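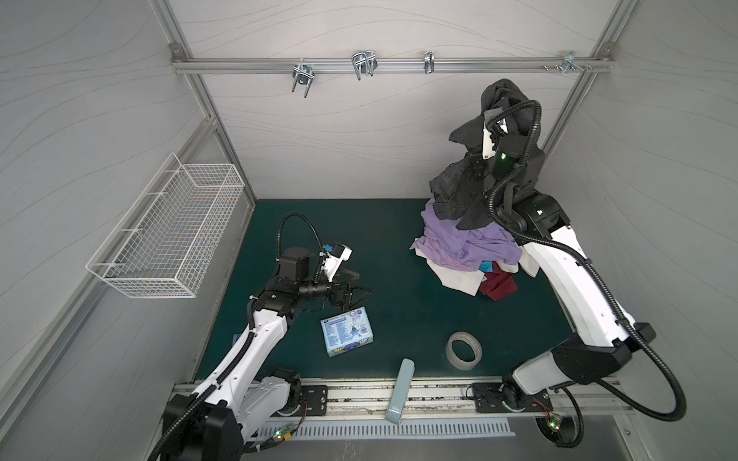
Abla Shboul started keeping sourdough records in a school notebook, one line per loaf, and she still has it. The last line is loaf 1,908. After that she opened the bakery and it stopped making sense to number them.

The bakery is called Gremura. It sits on a side street next to a shoe repair shop, and by the time I arrived, a little after ten in the morning, the shelves were down to rye and a few seeded rolls. Shboul had been up since two. She made us both tea and sat on an upturned flour tub.

"I was a bookkeeper," she said. "I liked it fine. I'm not one of those people who hated their job and then found bread. I found bread and it took up more and more of the week."

For the first few years she baked at home for neighbors, then for a Saturday stall, using an oven that held two loaves at a time. She would set an alarm for every batch and sleep on the couch in between. Her husband moved the television into the bedroom so he could watch it.

The lease on the shop came up in May, two years before she had planned to look for one. The space had been a florist's. It had good drains and a cold back room, and the rent was something she could pay if she sold out five days a week.

"I did the numbers the way I'd have done them for a client," she said. "If a client had shown me those numbers I would have told them to wait."

She didn't wait. The deck oven, a secondhand Graltska, cost her $4,000 and another $2,576 to move and wire in. The electrician had to come back twice. For nine days she had an oven, a mixer, three sacks of flour and no power in the back half of the building.

I asked what she got wrong in the first year. She thought about it for a while.

"Water," she said. "I'd been using the same flour at home for so long that I knew it by touch. Then I changed to a mill that could deliver to me, and it drank more. My dough was stiff for weeks. Customers were polite about it. They'd say, 'It's very filling.'"

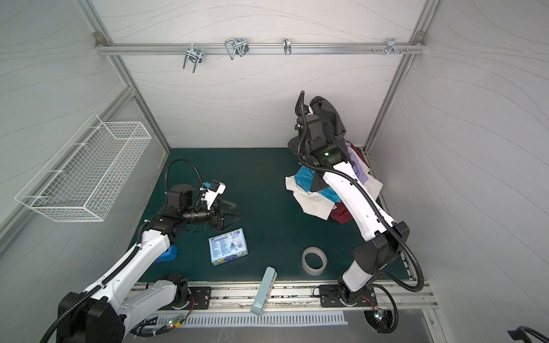

She now buys nearly everything from Zoubi, a small mill that a family runs a couple of hours north. The wheat changes with each harvest, and a new delivery means a day or two of test loaves. She changes only one thing at a time, usually the water, and leaves the salt and the starter alone until she knows what she is dealing with.

The starter lives in a plastic tub with a loose lid. It has no name. "People ask," she said. "It's flour and water."

Yupin Ruangrit joined her in the second year. She had worked in hotel kitchens and answered a card in the window. She came in from the back room partway through our talk, floured to the elbow, and stayed to correct a few things.

"She told you I answered the card," Ruangrit said. "I came in to buy a loaf and complained about the crust. Then I saw the card."

The complaint was that the crust was too pale. Shboul had been pulling the loaves early out of fear of burning them, and Ruangrit talked her into another six minutes. Some regulars objected and a few still ask for a light one, which gets set aside for them at the top of the oven.

The two of them split the night. Shboul mixes and shapes, Ruangrit bakes, and they trade on the days when one of them has somewhere to be. On the busiest mornings they bake up to 23 kinds of bread and rolls — too many, Ruangrit says, and she would happily drop the olive loaf.

"The olive loaf stays," said Shboul.

Neither of them wants a second shop. They were asked last year by Jodico, which runs food halls, and they went to one meeting. Shboul remembers that the coffee was good and that most of the talk was about where the sign would go. What she wants is a second proofing cabinet and one more day off a month.

She does still bake at home, though less than she used to. Usually it is flatbread, her mother's recipe, made in a pan on the stove with no scale and no timer.

"My mother never weighed anything," she said. "I weighed hers once, while she was making it, to get the recipe down. She was annoyed with me all afternoon."

By then the rye had gone too. Ruangrit turned the sign on the door and went to wash out the mixer.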